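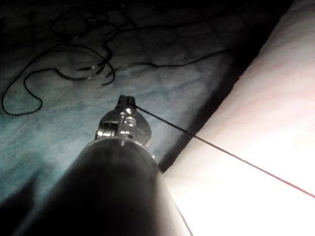
House Rules for a Suturing Robot: What We Wrote Down and What We Threw Out

Project report by Zlata Hladun and Ostap Kravets
Supervisor: Marta Zhuravel
19 August 2022

So our project didn't start out as a project about rules. Ostap and I wanted to compare knot styles on practice pads, and then we opened the recordings from the spring group and couldn't use half of them (painful!). There were 805 clips in the folder, and some had no note saying which pad was used, who was driving, or whether the stitch was a restart. Marta asked us what a good session would look like if we could order one from a menu, and that question pretty much ate our August.

What we started from

The lab already had a safety sheet, which we kept word for word. It covers the stop button, who may stand near the arms, and powering down. It says nothing about the work itself, so we wrote a second sheet and called it Plorkach, after the shelf where the pads are kept.

The rules as they stand now

1. One driver, one watcher. The watcher holds the stop button and does not touch the pad while the arms are live.
2. Say the pad number and the wound out loud before starting.
3. Finish the knot or mark the try as abandoned. No quiet do-overs!
4. Don't close the jaws on the part of the thread that will carry the load. Grab near the tail if you can.
5. Keep the two tips in view of the wrist cameras the whole time you are tying.
6. Swap drivers after 30 minutes, even if you feel great.
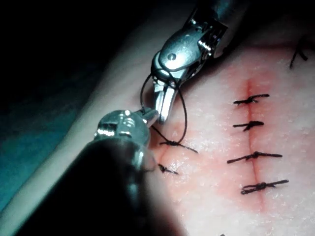
Figure 2. Tying on the shorter wound, with the thread looped between the two instruments.

Rule 5 caused the most arguing. Zoia Hrytsenko, who drove more than either of us, thought it slowed her down, and she was right, it does. We kept it anyway because knots are where our labels were worst, and if a jaw hides behind the other arm you end up guessing what it did.

Rule 4 used to say "never" and was way too strict. People froze up. The softer wording got us better notes, since drivers would just admit it when they grabbed the wrong bit.

Did it help?

We ran 110 tries under the new sheet, and every one has a pad number and a driver in the log. I can't tell you the stitches got prettier, we didn't score that. Two tries were marked abandoned late, both by me (sorry, Ostap).

Still open: how long to leave suture tails. Hnat Hordiienko wants a fixed length, and I'd like to try a range first. We also need a rule for when a pad is too worn to use again.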